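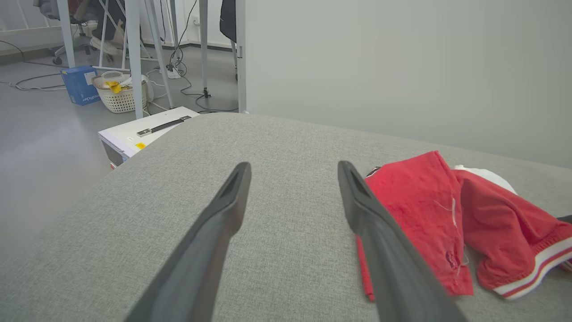 Home | Contents | Previous | Next | Glossary

Chapter 2: What a Durability Claim Is Worth
Akinyi Lyimo
February

A furniture store in Skarkbridge once hung a card on every chair it sold. The card said the fabric was "tested to 3387 cycles." Shoppers liked the number. It was large, and it was oddly exact, and people tend to trust a figure that hasn't been rounded off. When I asked a clerk what a cycle was, she said it was probably a person sitting down. Her manager thought it was a rub with a cloth. The maker, Comura, sent me a leaflet that repeated the number in bigger type.

This chapter is about claims of that sort. You will meet them on carpets, work boots, mattresses and car seats, and most of them are true in the narrow sense that somebody ran a machine and wrote down a result. Whether the result tells you anything about your own living room is a separate matter, and I doubt it does nearly as often as sellers suggest.

2.1 Rubbing as a stand-in for living

Most abrasion tests work on the same plan. A piece of fabric is held flat, a rougher material is rubbed against it under a set weight, and the rubbing goes on until threads break or the surface looks bad. The count at that point is the score.

Now think about how a seat cover really wears out. Someone drops into the same corner every evening. A belt buckle drags across one spot. Sun comes through a window and weakens the dye, and sometimes the yarn too. Crumbs and grit work down into the weave and cut it from inside. A dog turns in circles before lying down. The machine does none of this. It rubs a clean, new, flat sample in a steady pattern, and sofas are seldom clean, new or flat for long.

Defenders of the test have a fair answer. They say it was never meant to predict years of use, only to rank one fabric against another under equal conditions. I accept that. But ranking is useful only if the order holds up in real homes, and that is the part I rarely see checked.

2.2 The Neagu samples

Consider two fabrics sold by a mill called Neagu. The first scored far higher than the second on the rubbing test and cost more by the yard. Both were used on waiting room benches at a clinic. After a year the costly one had pilled so badly that the clinic asked for a refund, while the cheap one looked dull but whole. Pilling - the little balls of fiber that gather on a worn surface - had not been scored at all.

One clinic proves very little, and I would be a poor skeptic if I asked you to lean on it. The benches may have been cleaned differently. The costly fabric may have been put by the door. Keep both possibilities in mind when you reach Exercise 2, which asks you to plan a fairer comparison.

2.3 Who chose the stopping point?

Varkero, a rival mill, printed a score of 600 for a wool blend and 249 for the same blend in a different catalog. Neither figure was a misprint. In one case the test stopped at the first broken thread, and in the other it ran on until a hole appeared. Before you compare any two scores, find out what ended each test and who made that decision.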